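The Great Towel Reckoning

October 9, 2025

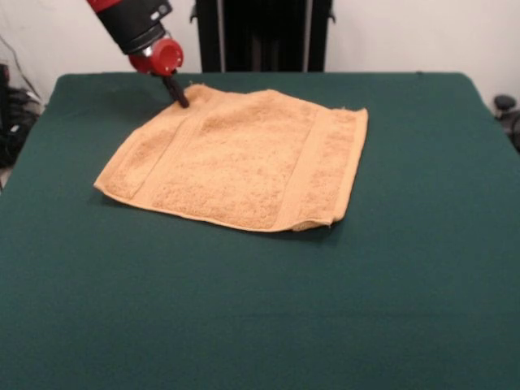 How it started

I opened the hall closet on Sunday to get one (1) hand towel for the downstairs bathroom and four of them came down on my head, followed by a beach towel I haven't seen since June. So I did what any sensible person with a long list of other chores would do, and I pulled out every towel we own and made it my whole week.

Some background. We have lived in this house for six years, and in that time I have never thrown away a towel. I have bought towels. I have been given towels. My aunt Morag Ritchie moved to a smaller place last spring and gave me three grocery bags of hers, because she knows I will say yes to anything in a bag. They all went into the same closet, which has the same narrow shelves it had when we moved in, and at some point I stopped folding and started sort of posting them in, like letters.

The tan ones

My favorites in the whole pile are the tan ones, the squarish terry ones with a woven band near each side. I call them tan, and my daughter Rosalie calls them orange, and depending on the light we're both right. They're somewhere around the color of a graham cracker. I bought them on sale years ago and I've never found that shade again, even though I've looked, and I've stood in more than one store holding a washcloth up to the window like I was checking for counterfeit bills.

They've held up so much better than the fancy white ones! The white ones were a splurge and they went gray and thin in the middle within a year. The tan ones still have their loops. They get little stray fibers along the edges, which I used to pull (don't pull them, you'll get a run straight across). Now I snip them with the nail scissors if they bother me, and mostly they don't bother me.

The bands are a different story. You know how the woven part on a terry towel is flatter than the rest? On a lot of my older towels that part shrank and the fluffy part didn't, so the whole thing has a waist. You cannot fold a towel with a waist. You can fold it in half, and then you get to the next fold and the sides bulge out like a pair of old jodhpurs. I had seven or eight like that and they all went in the rag pile, which felt very freeing.

Folding, or my attempt at it

I used to fold on the bed, and I would like to take this opportunity to say that the bed is a terrible place to fold anything. It's too soft, everything slides into the middle, and the dog thinks it's for her. A big table is the way to go, with a cloth on it so the towel grips a little. On bare wood mine skate around.

My method, such as it is:

Lay the towel out flat and get the corners sorted out first. There is always one corner that wants to curl up. Smooth it down from the middle outward and hold it a second.

Line yourself up with the bands. I never did this before and it makes a huge difference. If the towel is sitting at an angle and you fold toward yourself anyway, you get a stack that leans. Turn the towel until the bands are square to you, then start.

Fold in half so the bands land on top of each other, then in half again the other way. For the square ones I stop there. For bath towels I do one more, in thirds, so the raw-looking side ends up inside.

Flatten it with your forearm. Very satisfying.

Stack with the fat folded side facing out, so the closet looks like a closet in a magazine for the first day and a half.

My neighbor Regula Gruber rolls hers, and she came over for coffee on Tuesday and rolled five of mine while I was getting the milk out. They did look nice, like a spa. But I have deep-ish shelves and rolled towels come out from the bottom in an avalanche (see above re: my head), so I unrolled them after she left. Sorry Regula. I know you read this.

What stayed and what went

I made piles on the floor, and then I kept changing what the piles were for, so it took forever. By Wednesday night it had shaken out more or less like this.

Bath towels: two per person plus two for guests. I had been keeping enough for a swim team. We've never had more than two overnight guests at once, and one of those times they brought their own towels, which in hindsight may have been a comment.

Hand towels: all of the tan ones, plus the blue stripey ones from Morag, which are thin but dry fast and are perfect for the kitchen.

Washcloths: I kept a stack and I'm not going to say how many. They're small. Leave me alone.

Beach towels: moved to a bin in the garage. Why were these ever in the hall?

Rags: the ones with waists, the gray ones, and one with a bleach spot shaped a lot like Florida. I cut the big ones into quarters and didn't hem them, and I'm sure that'll come back to haunt the lint trap.

Everything else was clean and still soft but just too much, and the animal shelter across town was happy to have it. Call yours first, since ours takes towels but not fitted sheets, and I had four of those in the trunk too. They're still in the trunk.

Washing them, while we're on the subject

I washed everything before it went back, since some of it had been at the back of that closet for who knows how long and smelled like a cupboard. I've quit fabric softener on towels completely. I held out for years because I like the smell, but it does leave a coating and then the towel pushes the water around your back instead of soaking it up. What I do now is half the detergent I think I need, warm water, and a good hard shake before the dryer. The shake matters more than anything else in the whole process! Snap it a couple of times like you're mad at it. The loops stand up and the corners come out flatter, and then the folding is half done.

I take them out while they're warm and fold right away if I can. If I can't, they sit in the basket and set into whatever shape they were dropped in, and the hems go wavy, and then I'm smoothing the same corner down over and over.

The closet now

It's good. I can see the back wall, which is painted a yellow I had no memory of. Bath towels are in the middle, hand towels above, washcloths in a shoebox without its lid. I was going to buy proper shelf dividers and even had a cart full of them open on my phone, and then I decided to live with it a month first. Past experience says dividers just turn into more things to dig around.

Rosalie has been told about facing the folded side out. She nodded. I checked this morning and there was a tan one on the shelf in a ball, so we'll be having another chat after school.

Next up is the sheet situation, and if anyone has a way of folding a fitted sheet that doesn't need a second adult and a glass of wine, please leave it in the comments. I've watched the videos. I get as far as tucking the second corner into the first one and then I'm wearing it.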